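Mirno Room Rental: Frequent Questions

How do I reserve a room?
Write to Tonantzin Bermúdez at the front desk or call before 7 in the evening. She will answer you with the free hours. The reservation is valid only after you receive her message with the word "confirmed".

What does it cost?
One hour costs $10 and a full day costs $55. In August we have the same prices.

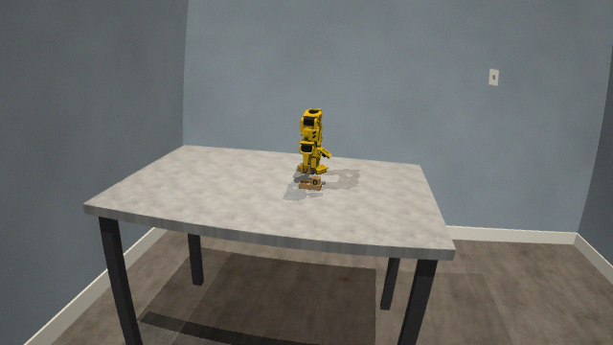 Cleaning is included in both prices, but please take your trash with you.

Can I bring food?
Yes, cold food and drinks are allowed. Cooking is not possible, also not with a small portable stove. Many guests order from Marino on the corner, and they deliver to our door.

How many people can come?
The large hall is permitted for 78 persons. For the smaller rooms, please ask us first and tell us what you plan to do.

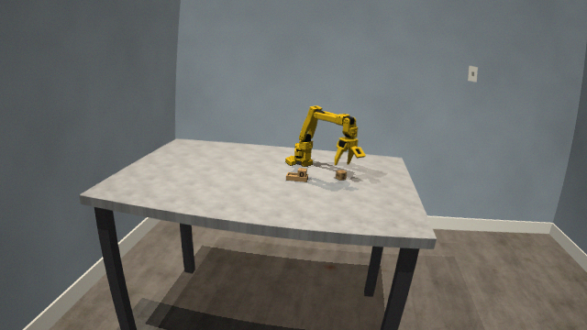

Children count as persons too, including babies. This is a rule of our insurance and we cannot change it.

May I cancel?
You may cancel without cost until seven days before your date. After this we keep half of the price. If you only want to move to another day, we do it one time for free.

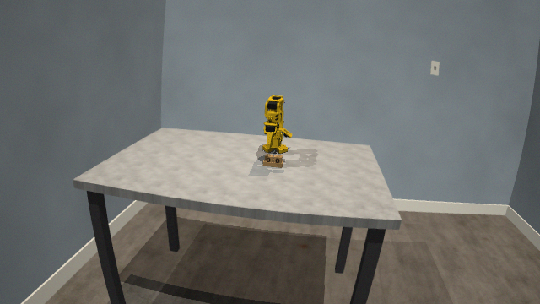 Where can I park?
Behind the building, on the Wasinport side. The spaces in front belong to Fludo, the dry cleaner, and they are strict during their opening hours.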